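Textiles in the Home – Session 4: Repeats, Motifs and Why Patterns Travel

Course tutor: Mirjana Kolev

Welcome back! Last time we got our hands into fibre and weave, and I promised that this week we would finally get to pattern. This is my favourite session of the course, so forgive me if the notes run on a bit.

What we mean by a repeat

A repeat is the smallest piece of a design that, copied over and over, gives you the whole cloth. With a simple spot it may be no bigger than a thumbnail. With a large furnishing print it can be as tall as a child. Once you start hunting for repeats you will find them everywhere – bus seats, curtains, the lining of your coat – and it is a lovely habit to get into.

The plainest arrangement is the straight repeat, where each copy sits directly beside and above the next, like tiles on a wall. In a half-drop, every second column slides down by half the height of the motif. The eye is then led along diagonals, and the joins are much harder to spot. A brick repeat does the same thing sideways, shifting every second row. Please learn these three by name, as we will use them all term.

Small motifs and large ones

Medallions, spots and sprigs are small motifs. They were a gift to block printers, who could cut one modest block and stamp it across yards of cloth. A tiny slip of the hand hardly shows, and on old pieces the little wobbles are half the pleasure. Small motifs also cut up well, so patchwork makers have always loved them.

Toile is another matter altogether. The name is simply French for cloth, but in English we use it for prints in a single colour on a pale ground, with fine drawn lines more like a book engraving than a painting. The famous ones show country people, ruins and animals, though flowers are common too. Engraved copper plates made that fine line possible, and the plates could be big, so the repeats grew as well.

Mixing the two at home is easier than people fear. Keep one colour in common and let the scales differ.

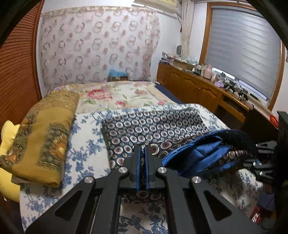

Medallions in rows on navy, with a blue floral toile-like print on the white sheet and plain royal-blue satin.

How patterns travel

Printed and painted cottons from India reached Europe in large amounts in the seventeenth century, and people went wild for them. The colours were bright and, best of all, they stayed put in the wash! Local weavers were so worried that both France and England brought in bans. The bans leaked badly, and European printers spent those years working hard to copy the methods.

Aiguo Xiao brought up a good point in last week's discussion: a copied pattern never stays quite the same. Leaves get fatter, birds turn into other birds, a border loses a line. Do look out for this in the handling box.

For next time

Find 2 patterned fabrics at home and sketch one full repeat of each. Mark whether it is straight, half-drop or brick. If you can't tell, bring the cloth along and we will work it out together.

Ankica Karagiannis has kindly offered to bring her block-printing kit, so wear something you don't mind getting inky. The longer printing project starts in September.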